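트레나노(Trenano) 공동작업장 2층 창고 및 공구실 정기 안전점검표

점검일: 2021-10-13
점검 구역: 2층 자재창고, 공구실, 연결 복도, 비상계단 2층 구간
점검 방법: 육안 확인, 작동 확인, 기록 대조
판정 표시: 양호 / 조치 필요 / 사용 중지 / 해당 없음
이전 점검: 6월 정기점검

판정 옆에 적은 의견은 점검 당시 상태를 기준으로 한다. 조치 기한이 따로 적혀 있지 않은 항목은 다음 정기점검 전까지 처리하면 된다. 6월 점검표에 있던 항목 중 복도 조명 교체와 창고 문 도어클로저 수리는 완료되어 이번 표에서는 뺐다.

1. 출입구와 통로

1-1. 주 출입문 개폐 상태: 양호
안쪽에서 열쇠 없이 열린다. 문틀 하단 고무가 조금 들떠 있으나 걸려 넘어질 정도는 아니다.

1-2. 통로 폭 확보: 조치 필요
창고 가운데 통로는 기준 폭이 나온다. 문제는 동쪽 벽면 통로다. 나테토브(Natetov) 납품 상자가 바닥에 쌓여 있어 가장 좁은 곳을 재니 40cm였다. 한 사람이 옆으로 서야 지나간다. 상자를 선반 하단으로 옮기거나 1층 하역장으로 내릴 것. 기한은 점검표 게시 후 일주일.

1-3. 바닥 상태: 양호
물기와 기름 없음. 공구실 입구 쪽 바닥 테이프가 닳아 구획선이 잘 보이지 않는다. 판정에는 반영하지 않았지만 새로 붙이는 편이 좋겠다.

1-4. 문턱과 단차 표시: 양호

1-5. 비상계단 적치물: 양호
6월에는 접이식 의자가 놓여 있었다. 이번에는 아무것도 없었다.

2. 선반과 적재

2-1. 선반 고정: 조치 필요
A열과 B열은 벽 고정 철물이 모두 조여져 있다. C열 끝 선반은 위쪽 고정 나사가 하나 빠져 있고 손으로 밀면 흔들린다. 나사를 다시 박기 전까지 C열 끝 선반 상단에는 물건을 올리지 않는다. 점검 중에 상단에 있던 페인트 통은 바닥으로 내려두었다.

2-2. 허용 하중 표시: 조치 필요
B열 표시가 떨어져 나갔다. A열과 같은 제품이므로 같은 표시를 붙이면 된다. 표시 용지는 사무실 서랍에 남아 있다.

2-3. 무거운 물건의 하단 적재: 양호
C열 페인트 통을 제외하면 잘 지켜지고 있다.

2-4. 스프링클러 헤드 아래 이격 거리: 양호
A열 상단 상자가 천장에 가까워 보여 줄자로 확인했고 기준 안에 들었다. 다만 한 단 더 쌓으면 기준을 벗어난다. A열 상단에 적재 한계선을 그어둘 것을 권한다.

2-5. 선반 모서리 보호대: 양호
지게차는 2층에 올라오지 않는다. 손수레에 긁힌 자국만 있다.

3. 보관함과 분류 용기

3-1. 용기 파손 여부: 양호
금이 가거나 모서리가 날카롭게 벌어진 용기는 없었다. 금속 용기는 안쪽 벽의 용접선을 손전등으로 비추어 확인했다. 긁힘과 때는 파손으로 보지 않는다.

3-2. 용기 청결: 조치 필요
금속 용기 안쪽의 때는 물청소로 지워지지 않는다. 중성세제를 묻힌 천으로 닦고 완전히 말린 다음 다시 쓴다. 도장면이 상하므로 철수세미는 쓰지 않는다.

3-3. 서로 다른 품목의 혼합 보관: 조치 필요
측정 공구와 플라스틱 잡품이 한 용기에 들어 있는 경우가 있다. 손을 넣어 더듬어 찾다가 다치는 일이 제일 많으므로 긴 금속봉이나 끝이 날카로운 물건은 얕은 용기에 섞어 두지 않는다. 줄자는 테이프 끝이 나오지 않게 잠가서 공구실 벽걸이에 건다.

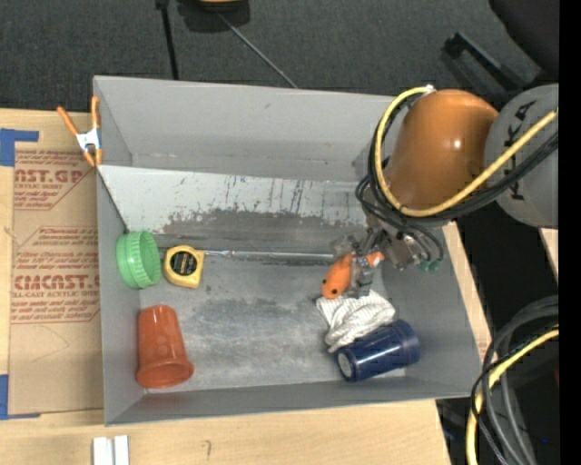

작성: 트레나노 시설안전 담당

3-4. 용기 이름표: 조치 필요
맥킨타이어(McIntyre) 규격 용기는 앞면에 이름표 꽂이가 있어 잘 되어 있다. 다른 용기에는 이름표가 없거나 예전 내용물이 그대로 적혀 있다. 내용물과 다른 이름표는 없는 것보다 나쁘다. 확인되는 대로 떼어낼 것.

3-5. 인화성 물질 별도 보관: 양호
희석제와 스프레이류는 모두 철제 캐비닛 안에 있었고 문이 닫혀 있었다. 재고 기록과도 맞는다.

4. 수공구와 전동공구

4-1. 수공구 손잡이 상태: 조치 필요
망치 한 자루의 손잡이가 갈라져 있어 빨간 꼬리표를 달아 따로 빼두었다. 테이프로 감아서 다시 쓰지 않는다. 손잡이를 갈거나 폐기한다.

4-2. 절단 공구 날 덮개: 양호

4-3. 전동공구 전선과 플러그: 사용 중지 1건
쿠르켁스(Kurkex) 벤치 그라인더의 전선 피복이 본체 쪽에서 벗겨져 속선이 보인다. 플러그를 뽑고 사용 중지 표시를 붙였다. 수리 후 절연 측정 결과를 이 점검표 뒤에 철할 것. 그 전에는 누구도 표시를 떼지 않는다.

4-4. 보호 덮개와 안전 스위치: 양호
탁상 드릴의 덮개가 뻑뻑하지만 끝까지 내려온다. 윤활 후 재확인 권장.

4-5. 공구 대장 대조: 조치 필요
대장에 올라 있는 수량은 229점, 실제 확인한 수량은 227점이다. 빠진 것은 소형 클램프 한 점과 육각 렌치 세트 한 점이다. 반출 기록에는 없다. 분실로 처리하기 전에 1층 작업대 서랍부터 찾아볼 것.

4-6. 사다리: 양호
미끄럼 방지 발과 벌림 방지 장치 이상 없음. 정비 스티커 날짜가 지워져 읽기 어려우니 새로 쓴다.

5. 전기

5-1. 분전반 앞 공간: 양호
6월에 지적한 청소도구가 치워졌다.

5-2. 누전차단기 시험 버튼: 양호
모든 회로에서 차단을 확인하고 복귀시켰다.

5-3. 멀티탭: 조치 필요
공구실 안쪽에 멀티탭 두 개가 이어져 있다. 충전기용 콘센트가 모자라서 생긴 일로 보인다. 이어 쓰는 것은 바로 해소하고, 콘센트 증설은 관리사무실에 별도로 신청한다.

5-4. 조명: 양호

6. 소방과 응급

6-1. 소화기 위치와 압력: 양호
압력계 바늘은 모두 녹색 범위에 있다. 복도 소화기 받침대가 벽에서 떨어져 있어 제자리로 밀어두었다.

6-2. 유도등: 조치 필요
비상계단 쪽 유도등은 상용 전원에서 켜지지만 점검 스위치를 당기면 곧 꺼진다. 배터리 교체 대상.

6-3. 구급함: 조치 필요
거즈와 반창고는 충분하다. 세안액 유효기간이 지났다. 폐기하고 새것을 넣은 뒤 구급함 안쪽 목록에 날짜를 적는다.

6-4. 비상연락망 게시: 양호
전화번호를 사무실 목록과 대조했고 바뀐 곳은 없다.

7. 종합 의견

이번 점검의 점수는 100점 만점에 93점이다. 사용 중지 판정이 한 건 있으므로 점수와 관계없이 그라인더 건은 당일 보고 대상이다. 동쪽 통로 적치와 C열 선반 고정이 그다음이다. 두 건 모두 별도 비용이 들지 않는다.

혼합 보관과 이름표 문제는 6월에도 같은 내용으로 적었다. 용기를 쓰는 조가 여럿이라 어느 조에서 정리해야 하는지 정해져 있지 않다. 다음 조별 회의에서 용기별 담당 조를 정하고, 정한 내용을 공구실 문 안쪽에 붙여둘 것을 요청한다.

조치를 마친 항목은 완료 날짜와 서명을 해당 항목 옆 빈칸에 적는다. 점검표 원본은 2층 사무실 안전 서류철에, 사본은 공구실 게시판에 둔다.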